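[gorcombe-users] Re: Hand-held demos for long soft things 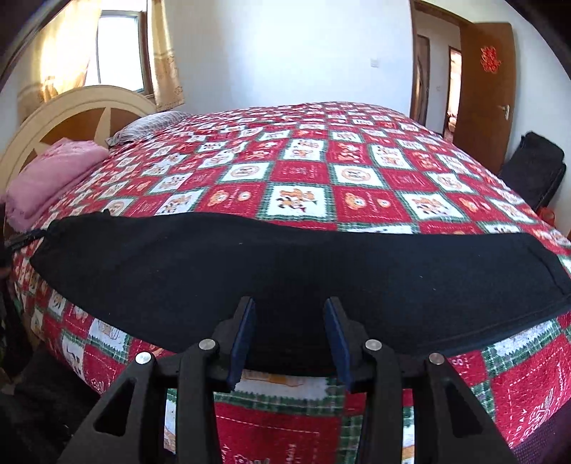 Start of a demo: pouch across the bed, gripper in front of its middle.

From: Isaksson
To: gorcombe-users
Date: July 22, 2023

Hello all,

thank you for the answers to my first message in May. I write again with more detail, and I hope that my English is clear enough. I answer first the question which is quoted here.

> We have tried the same with the hand-held tool and a long bag, and the
> policy always wants to grip at the end with the cord. Do you begin each
> demo from the same place? And do you do it on a table or on a real bed?
> We only have a table at Trercombe and I am not sure the results will
> carry over.

We do it on a real bed, with the bedspread that was already there. It is a red and white check with small cartoon figures, so the background is very busy. At first I wanted to put a plain sheet on it. Then I decided to leave it, as the homes where we want to use the policy will not have plain sheets either. The pouch is black and long, almost as long as the bed is wide, and against the check it is easy to find for a person. For the network I can't yet say the same.

About the starting place: yes, each demo begins with the fingers in front of the middle of the pouch and a little above the near edge of the bed. The person holds the tool still for a moment, then goes forward and grips. We had your problem with the cord also. In our first set of 247 demos the people were free to begin where they liked, and most of them went to the cord side. After we fixed the start, the policy stopped to look for the cord so much, but it still does it when the pouch lies at an angle.

The full set has now 2177 demos. I planned 4000, but my feeling is that the second half would teach less than the first, so I would like to hear from somebody who went further. The Brovine people wrote on this list that they stopped at 2000 for towels and were content. Is a pouch harder than a towel? It is narrow, and when the fingers come a little too high they close on nothing.

I compared also with remote control of the arm. It was slower for us, and the operators pressed too deep in the mattress, as they could not feel it. With the tool in the hand you feel the bed at once. On the other side, a hand can turn in ways that our arm can't follow, and I had to throw away demos for this reason. Please ask your people to keep the elbow low, it helped us.

Two questions from my side:

1. Does anyone close the curtains when recording? We have a window behind the head of the bed and the daylight is strong.

2. Do you cut the waiting moment at the start before training, or leave it in?

I can share the list of rejected demos if it is useful to somebody.

With kind regards,
Isaksson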